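Wosano 양팔 조작 시뮬레이션 패키지 사용기

연구실에서 양팔 로봇 학습용으로 쓸 시뮬레이션 환경을 찾다가 Wosano를 구독했다. 4월에 결제해서 지금까지 과제 실험에 계속 썼고, 그동안 메모해 둔 내용을 정리한다. 비교 대상은 그전까지 쓰던 Clornent다. 둘 다 물리 엔진 위에 작업 환경과 데이터 도구를 얹은 형태라 용도는 거의 겹친다.

구성과 가격

Wosano는 기본판과 연구판으로 나뉜다. 기본판은 단일 팔 작업만 들어 있고, 양팔 작업과 손목 시점 렌더링은 연구판에만 있다. 연구판은 좌석당 월 39달러이며 연간 결제 할인은 없었다. 한 좌석으로 컴퓨터 두 대까지 등록할 수 있고, 세 번째 컴퓨터에 설치하려면 기존 등록을 웹에서 해제해야 한다. 해제는 바로 반영됐다.

작업 환경은 연구판 기준으로 123개다. 숫자만 보면 많은데, 같은 작업에서 물체 색이나 시작 위치만 바꾼 것도 하나로 센다. 겹치는 것을 빼고 우리가 쓸 만하다고 본 양팔 작업은 9개였다. 블록 건네기, 블록 맞대기, 뚜껑 열기, 천 펴기 등이 있고 난이도 표시는 따로 없다. 작업별 설명 문서가 있으나 성공 판정 조건을 적지 않은 문서가 있어서, 이런 경우에는 설정 파일을 열어 확인해야 한다.

설치

리눅스에서는 설치 스크립트 하나로 끝난다. 그래픽 드라이버 버전을 검사하는 단계가 있고, 맞지 않으면 어떤 버전이 필요한지 알려 주고 멈춘다. 윈도우는 지원한다고 되어 있지만 화면 없이 렌더링하는 모드가 빠져 있다. 서버에서 돌릴 생각이면 리눅스로 가는 것이 맞다. 컨테이너 이미지도 제공하는데 용량이 크고, 처음 실행할 때 재질 파일을 따로 내려받는다. 외부 접속이 막힌 서버라면 재질 파일을 미리 받아서 경로를 지정해야 한다. 이 내용은 설치 안내에는 없고 문제 해결 항목에만 있다.

화면과 렌더링

렌더링은 만족스러운 편이다. 바닥 재질은 설정에서 바꿀 수 있고 나뭇결 재질은 옹이까지 표현된다. 블록은 파랑, 빨강 같은 단색이라 밋밋하지만, 색으로 물체를 구분하는 초기 실험에는 이쪽이 편하다. 조명은 방향과 세기를 난수로 바꿀 수 있다. 그림자 품질을 올리면 속도가 눈에 띄게 떨어져서 학습용 데이터를 뽑을 때는 중간 단계로 두고 썼다.
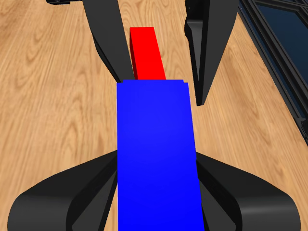 시점은 고정 시점과 손목 시점을 섞어서 동시에 저장할 수 있다. 손목 시점에서는 가까운 물체가 화면을 크게 차지하고 그 뒤의 물체는 일부가 가려진다. 블록 두 개를 일직선으로 다루는 작업에서 이 점이 문제가 됐다. 손목 시점 하나로만 학습한 모델은 뒤쪽 블록까지의 거리를 자주 틀렸고, 고정 시점을 추가한 뒤에 나아졌다. Clornent에서도 같은 현상이 있었으니 이 제품만의 단점이라고 하기는 어렵다. 다만 Wosano에는 깊이 영상을 함께 저장하는 옵션이 있어서 대응할 방법이 하나 더 있는 셈이다.

접촉 물리

양팔 작업에서 제일 신경 쓰이는 부분이 접촉이다. 기본 설정에서는 집게로 블록을 세게 물었을 때 블록이 미세하게 떨린다. 두 팔이 같은 블록을 잡으면 떨림이 커지고, 가끔 블록이 튕겨 나간다. 시뮬레이션 간격을 절반으로 줄이니 튕기는 일은 없어졌고 실행 시간은 그만큼 늘었다. 마찰 계수는 물체별로 지정할 수 있지만 손가락 안쪽과 바깥쪽을 따로 지정하지는 못한다. 손가락 바깥면으로 블록을 미는 동작을 실험하려는 사람에게는 제약이 될 것이다.

블록끼리의 접촉은 안정적이었다. 맞닿은 채로 한쪽을 밀어도 서로 파고드는 현상이 거의 없었다. Clornent에서는 이 상황에서 블록이 겹치는 일이 잦아 데이터를 따로 걸러야 했다.

원격 조종과 데이터 기록

시연 데이터를 모을 때는 Sotix 조종기를 연결해서 썼다. 공식 지원 목록에 있는 장비라 드라이버를 따로 만들 필요는 없었다. 연결하면 좌우가 뒤바뀌어 잡히는 경우가 있는데, 설정 화면에서 교환 버튼을 누르면 된다. 설정이 저장되지 않아 프로그램을 다시 켤 때마다 눌러야 하는 점은 불편하다. 조종 지연은 크게 느끼지 못했다.

기록 파일에는 관절 각도, 집게 개폐량, 각 시점의 영상, 물체의 위치가 시간별로 들어간다. 영상은 압축 여부를 고를 수 있다. 압축하지 않으면 디스크가 금방 찬다. 시연 도중 실패하면 단축키로 그 회차를 버리고 처음 상태로 돌아간다. 이 기능을 가장 많이 썼다. 한 회차를 잘라서 일부만 남기는 기능은 없어서 우리는 짧은 스크립트를 만들어 처리했다.

재생 기능은 두 가지다. 저장된 상태를 그대로 보여 주는 방식과 명령을 다시 넣어 시뮬레이션을 돌리는 방식이 있다. 두 번째 방식은 접촉이 많은 작업에서 원래 결과와 달라질 때가 있었다. 문서에는 같은 컴퓨터에서 같은 결과가 나온다고 되어 있는데, 렌더링을 켠 상태와 끈 상태에서는 차이가 났다. 재현성이 중요하면 첫 번째 방식으로 저장해 두는 것이 안전하다.

고객 지원

문의는 5번 넘게 했다. 답변은 보통 다음 날 왔고 내용은 구체적이었다. 좌우가 바뀌는 문제는 다음 판에서 고치겠다고 했으나 아직 반영되지 않았다. 재현성 문제는 로그를 요청받아 보냈고 확인 중이라는 답을 받았다. 한국어 문서는 없고 영어 문서만 있다.

Tripathi 플러그인

별도로 파는 Tripathi 플러그인도 시험판으로 써 봤다. 작업 환경을 화면에서 끌어다 놓으며 만드는 도구다. 물체를 놓고 바닥을 고르는 정도는 쉽다. 성공 조건을 만드는 부분은 결국 코드를 써야 해서, 코드에 익숙하다면 굳이 살 이유가 없어 보인다. 학부 수업용으로는 쓸모가 있을 것 같다.

평가

우리 연구실은 구독을 연장하기로 했다. 블록 간 접촉이 안정적이고 시연 기록 과정이 편한 것이 컸다. 단일 팔 작업만 한다면 기본판으로 충분하고, Clornent를 이미 쓰고 있다면 옮길 만큼의 차이는 없다고 본다. 양팔 작업을 새로 시작하는 곳이라면 시험판부터 받아서 시뮬레이션 간격을 바꿔 가며 자기 작업이 얼마나 느려지는지 확인해 보기를 권한다. 시험판에서는 데이터 내보내기가 막혀 있으니 그 부분은 문서의 파일 형식 설명을 보고 판단해야 한다.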